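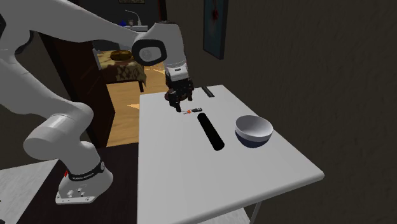 The keychain and the 444 good grasps that weren't

2022-08-08

I spent most of last week on a fault in our pick test, and I want to get it down while I still remember the order of it. The short version is that a set of results I passed on as good was partly wrong, and I passed it on because I read the totals and skipped the replays.

The test is a tabletop pick in simulation. One arm, one white table, a handful of small household things. The arm gets told which object to pick, it has 12 seconds to do it, and a checker at the end marks the run as a success or a failure. We do a big batch of these before any new controller goes on the real arm at the Samier shop. It has been set up this way since April and until now I trusted it.

The batch in question was 2586 runs. The success rate came out well above the previous version, and the biggest gain was on keys. Keys had always been our worst object. They're thin, they lie flat, and the fob is heavier than the rest, so the fingers tend to slide over the top. I wrote in the team notes that the new controller "handles keys much better" and suggested we move it over to Samier. That sentence is still in the notes. I've added a correction under it and left the original in.

How it came up

Neelam Vishwakarma was preparing the handover and wanted a few clips of successful key picks to show the people at the shop. She opened five or six and wrote back to ask which camera she should be using, because she couldn't find the keys in the gripper in any of them. I told her to try the wrist view. She tried it and the keys weren't in the gripper there either.

So I sat down with the replays, which I should have done first. In the ones I opened, the arm came down over the table in a normal way and closed its fingers on nothing, or on one of the other objects. The keychain meanwhile was up in the air and moving slowly away from the table. At the end of the run the checker looked at it and marked a success.

What the checker was doing

The success check was one line. It compared the height of the target object with the height of the tabletop, and if the object was higher than a set distance at the end of the run, the run passed. It never asked where the gripper was or whether the fingers were touching anything.

I wrote that line. At the time the thinking was that the only way for an object to get that high was for the arm to lift it. I remember Leobardo Montes asking in review if we wanted a contact test as well, and I said we could add one later. It would have been a few more lines and an extra half hour of testing, and I wanted to get the batch started.

What the keychain was doing

This part took longer. There were two separate problems in the keychain model and neither of them would have caused much trouble without the other.

The first was gravity. Each object in Wendov has a flag that says whether gravity acts on it. It gets switched off while someone is placing and scaling a new model, so the thing stays put while you work on it, and then it's meant to be switched back on. The keychain had been redone a few weeks before with better keys and a better fob, and it was saved with the flag still off. Kwaku Opoku did the model work, but I was the one who merged it, and the merge checklist had nothing on it about gravity.

The second was the start position. The new fob is slightly thicker than the old one, and we had kept the old spawn height. That put the bottom of its collision shape a hair inside the tabletop when a run began. The simulator fixes an overlap like that by pushing the two shapes apart. With a normal object you get a small hop and it settles before the arm has even started to move. With gravity off there is nothing to bring it back down, so it keeps whatever speed it was given.

The size of the push depended on how the keychain was turned at the start of the run. In some orientations there was no overlap and it stayed on the table. In others it went up slowly and ended the run just over the limit. That's why the results looked believable. If the keys had passed every single time I think I would have stopped and looked.

Sorting the bad runs from the good ones

We had the full state logs, so nothing had to be rerun for this step. Eylül Bilgin wrote a script that went through every run marked as a success and checked if either finger had been in contact with the target during the last second. It found 444 successes where neither had. All of them were keychain runs.

With those moved over to failures, the new controller was still a little better than the old one on most objects. On keys it was slightly worse. That was an unpleasant number to send around after what I'd written, but I sent it the same afternoon.

I then watched a sample of the remaining passes by eye, across every object, to see if the contact rule was letting anything else through. I found one case where a finger was pressing an object against the side of another one and the pair had ridden up together. I've left that as a pass for now and made a note of it.

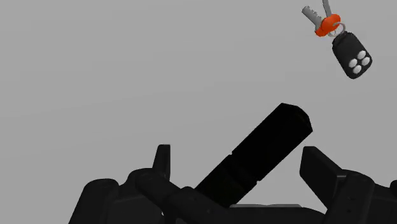
Could this have hurt anyone at the shop?

The arm at Samier runs inside a fence with its own speed and force limits, and those don't depend on our test results at all. What a bad controller could have done there is press the fingertips into the table while trying for keys, and a cracked fingertip takes a while to replace. The handover was stopped before anything was loaded.

Even so, I'm treating it as a safety matter and have written it up as one. The batch is the gate before real hardware, and for this release the gate was open. The next mistake might involve an object or a speed where the fence matters more. Mawuli Nyarko, who runs the cell at Samier, asked for a plain account of what was checked and what wasn't, and I thought that was a fair thing to ask for. He got two pages from me and came back with a question I didn't have a good reply to, which was how many earlier batches had used the same check.

All of them had. We went back through the ones we still have logs for. Before the new keychain model went in, the contact script finds no false passes, so the older results stand. For the two oldest batches the logs were cleared out to save disk space and I can't say either way. I told him that.

What has changed

The success check now needs three things to be true at the end of a run: the object is above the height limit, both fingers are in contact with it, and it's within a short distance of the point between the fingertips. If the height is fine and either of the others fails, the run gets its own label, "up but not held", and one run with that label stops the batch.

There's also a settling test that runs before the arm does anything. Every object is placed, the simulator runs for two seconds with the arm parked, and anything that has moved more than a few millimeters gets reported by name. This would have caught the keychain on the first day. I ran it over the rest of the object set and it flagged one more, an old cup model from the Yakubu set that slides a bit when it's placed on its side. Gravity is on for that one, and the bottom of its collision shape just isn't flat. Kwaku is fixing it.

The gravity flag is no longer something a person has to remember. The export step turns it on for everything that isn't bolted down and prints a line saying so.

The last change is for me. Before I send a success rate to anyone I watch 12 passes from the object that improved the most. I used to watch failures only, since those were the ones that seemed to need explaining.

Still open

I don't know yet why the new controller is worse on keys. My guess is that it closes the fingers a bit earlier than the old one, which helps with taller things and hurts with flat ones, but I haven't tested it. Skumell, who make the fingertip pads we use, sent over a softer version to try, and I'd like to get the simulated pad stiffness closer to that before I spend time on the timing.

The corrected batch with the fixed keychain is running now. If the numbers are reasonable I'll put them in a follow-up post, along with the contact script if Eylül is happy to share it.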